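Search this site
Search for:
Go

Cornora Days
April
Posted by Svitlana Lysenko

Up at 6:30. Rain until lunch. I finished the last volume of Prustico before breakfast, so most of this entry is going to be about that. If you are still reading it, stop before the part where they get to the lighthouse.

Prustico runs to 36 chapters in nine volumes. I started it in January from the library in Braston, which had the first four, and then had to buy the rest one at a time because the library's volume five has been listed as "in transit" all winter. I bought five and six used. Seven through nine I bought new, and the paper in those is thinner. You can see the next page through the white areas, which matters in a series with so many night scenes followed by empty pages.

For anyone who hasn't met it: Orla is a girl of fourteen who works in her aunt's bakery in a harbor town. One morning she finds she can hear bread. That sounds sillier than it plays. What she hears is whatever the person who kneaded it was thinking about at the time. By the end of the first volume she knows the town baker before her aunt was hiding something, and that four other kids have the same kind of gift with other things: rope, glass, salt and wool. They are supposed to find each other before the tide festival. The villain is the Harbormaster, who wants the gifts for himself and who spends the first half of the series as a shadow with a hat.

The opening volumes are the usual pattern, one new kid at a time. The rope boy, Dev, is the best of them. He is rude, he has a reason to be rude, and the writer doesn't clear it up in one chapter. The glass girl gets the least to do. She has a very good introduction in a greenhouse and then mostly stands at the back and says things are about to break. I kept expecting her to get a volume of her own and she doesn't.

Volume five is where I nearly quit. It's the festival, and it goes on for four full chapters, three of them a boat race. I don't care about boat races. I read it on the bus over two days and missed nothing by looking out the window. But the last pages of it turn the whole thing around, when the Harbormaster takes off the hat and Orla recognizes him from a loaf she heard back in chapter two. I went back and checked. It's all there in chapter two, in one line I had read as a joke about yeast.

After that I read a volume every night or two.

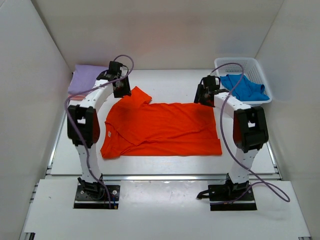 The lighthouse chapters are the ones people argue about. Mykhailiuk, who runs the reading group, thinks they should have been the ending. In that version the five of them would climb up, light the lamp, give up the gifts, and that would be the last we saw of them. Instead there is a whole further volume in which the gifts are gone and everyone has to go on living in the same town. Orla burns a batch. Dev gets a job on the ferry and is bad at it. The wool twins' mother, who has been asleep since volume three, wakes up and is angry at everybody for letting the garden go.

I liked the last volume best. I wrote that down right after closing it and I still think so tonight. There is a chapter with no plot at all in which Orla makes plain rolls and listens to them out of habit and hears nothing, and she sits on the back step and eats one. It's eleven pages and there are maybe six lines of talk. I don't think a younger reader would get much from it. I was twelve when I started reading this sort of thing and I would have flipped straight past it looking for the Harbormaster.

The art changes over the run. At first everyone has enormous eyes and there are sparkles in the corners of the panels, even during the fight in the fish market. By volume six the eyes have come down to a normal size and the backgrounds have filled in. The harbor gets drawn properly, with the same crooked crane in the same place every time. The one thing that never gets better is hands. Orla's hands are mittens from start to finish, which is a pity in a story about kneading.

The translation is fine. There's a stretch in volume seven where Dev suddenly talks like a lawyer, and I assume they changed translators for that one. The sound effects are left as they are with small notes under them. I prefer that to having them painted over. The notes in the back explain the bakery words, and there is a recipe in volume three for the salt buns. I tried it in February and they came out like stones. I used the wrong flour.

I also watched some of the animated version, which I had been putting off until I was done. It was 59 episodes when it first aired, and I've seen the first nine. It makes a few changes. The aunt is younger and has a boyfriend who isn't in the books. The Harbormaster has a talking gull. The opening song is good and the closing song is not. They also change how the hearing works. In the books, what Orla hears is printed in small gray letters with no balloon, and you have to tilt the page a bit to read it under a lamp. In the show it's a whispery voice with an echo on it and it tells you everything straight out. It takes away the part where you guess wrong.

I will keep going with it anyway. A friend at work says it picks up after the greenhouse episode, and she also says the boat race is only one episode long, so it has that over the books.

The reading group met at seven in the back room of the shop in Braston. Fewer people than last month because of the rain. We were supposed to talk about volumes seven to nine, but two people hadn't finished, so we stayed off the ending for the first half and talked about side characters instead. There was a long discussion of whether the gull counts. Then the two who hadn't finished went to look at the new shelf and the rest of us talked about the lighthouse.

Mykhailiuk made his case again. He says a story about magic girls and boys has a shape, and that the shape is that you get the gift, find the others, beat the villain and give the gift back, and once it's given back you should get off the stage. I said the last volume is the only part where I found out what Orla was like. He said we knew that by the fish market. We didn't settle it. He did admit he had read the rolls chapter twice.

Somebody asked about the sixth kid. There is a theory that a sixth child can hear paper, and that this child is the one telling the story. The evidence is a hand that shows up at the edge of three different chapter title pages. I hadn't noticed it. I looked when I got home and found two of the three, in chapters 9 and 36. The hand is a mitten like all the others, so it could be anybody's.

Next month we are starting something shorter. The vote was between a single-volume ghost story and a school comedy that is over 100 chapters and not finished. I voted for the ghost story and it won. I don't mind a long series but I would like to carry one book on the bus for a while.

I asked at the counter about the box set. They can order it, with the slipcase, but it doesn't include the short extra chapter that came out in the magazine, the one about the aunt as a girl. That one has never been collected. The man at the counter said he has a copy of the magazine at home and would look for it. I left my number on a card.

I'm not sure I want the set. I own five of the nine already and they don't match: two have the old spine with the wave on it and three have the new one with the loaf. The library's four have both kinds plus tape. If I buy one through four used, I should be able to get old spines for those, and then only the last three would be off. I may just do that. I looked at what was listed tonight and volume two is the hard one to find, for some reason.

Home a bit after nine. Had soup. Reread the first chapter of Prustico from the preview online, just to see how it looked now. The aunt is in the second panel, looking at the oven clock, and you can tell from her face that she already knows about Orla. I had taken it for a woman worried about the time.

To do: return three and four to the library. Ask again about volume five, in case someone else is waiting on it. Write to my cousin and tell her to skip the boat race. Get the right flour.

Bed at 11.

Contact | Copyright Svitlana Lysenko, Cornora Days | Back to top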